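# Questions we get about the Stenico lending cupboard

Hello, and thanks for looking us up! We lend out plates, cutlery, jars and serving bits for birthdays, christenings, street dinners and the odd wedding, so that people in the neighbourhood don't have to buy disposable things for one afternoon. Analyn Dagdag and I answer most of the messages, usually in the evening once dinner's cleared, and the same questions come up often enough that I thought I'd sit down with a cup of tea and write the answers out properly.

**How much can I borrow at once?**

Up to 200 pieces for one party. A plate is one piece, a fork is one piece, and a jar with its lid counts as one (we used to count them separately and it caused no end of muddle at return time). If you're feeding a really big crowd, send us a message anyway and we'll see what else is booked that week.

**What do you have?**

At the last count there were 1,089 pieces in the cupboard, and 282 of those are forks, which tells you something about how people donate. Plates come in all sorts of colours. We don't have many full matching sets, so please don't set your heart on one. Mixed tables look lovely, and once the food's out your guests will be looking at that.

**Can I choose my colours?**

You can ask, and we'll do our best! Put your favourite and a second choice on the form. Orange plates go quickly in autumn, and the gold-coloured spoons are asked for all year round, so for those it pays to write early.

**Do I have to wash everything before I bring it back?**

Yes please. Warm water, ordinary dish soap and a soft cloth will do nicely. Gold-coloured cutlery should be washed by hand and dried straight away, and it doesn't like being left to soak overnight. Scouring pads are out for anything with a coloured finish, handles included. Plates can go in the dishwasher unless there's a paper tag on the stack saying otherwise.

**What's the best way to pack it all up?**

Plates flat, with a tea towel between every few. Cutlery goes in the cloth rolls, handles all pointing the same way, forks in one roll and spoons in another. Please don't stack cutlery on top of the plates for the drive home, however short the drive is. We've had some sad scratches that way, including on a green serving plate from Carmela Carbone's mother that I was very fond of.

**Can I borrow jars with the sugar or salt already in them?**

No, the jars go out clean and empty and you fill them yourself. Do label them, though! Sugar and salt look exactly alike through glass, and Raffaele Vitale's coffee table at the August lunch is still being talked about. A strip of masking tape and a marker is plenty. Screw the lid on firmly before you move a full one.

**Something's broken or gone missing. What now?**

Just tell us. The charge is $3 a piece, whatever the piece was, and it goes straight back into replacements. Have a look in the bottom of the rubbish bag and through the folded tablecloths first, though, as that's where small spoons tend to go.

**When is pickup?**

Friday from 4 in the afternoon until 7, at the side door on Cosgate Lane. Returns go to the same door. Bring your own box or a sturdy basket, and somebody to help carry if you've borrowed plates, as they're heavier than you'd think.

**I have things to donate. Will you take them?**

Very likely! Lucrezia Cirillo looks after donations and will happily have a rummage with you. Odd colours and single pieces are welcome, chipped ones aren't, and we have enough forks for now. Teaspoons and jars with lids that still fit would make our week.
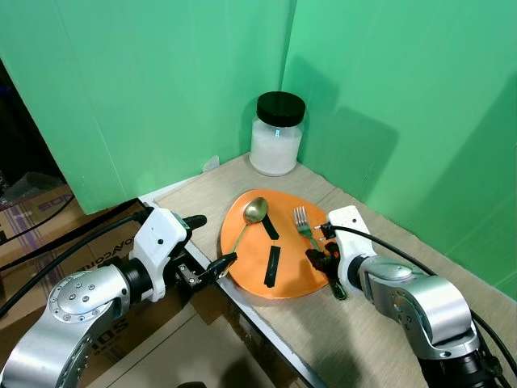
If you're not sure whether your pieces would suit us, pop one or two in your bag and show Lucrezia when you come by on pickup day. She can tell you on the spot, and if it's a no from us she usually knows of someone else who'd be glad of them.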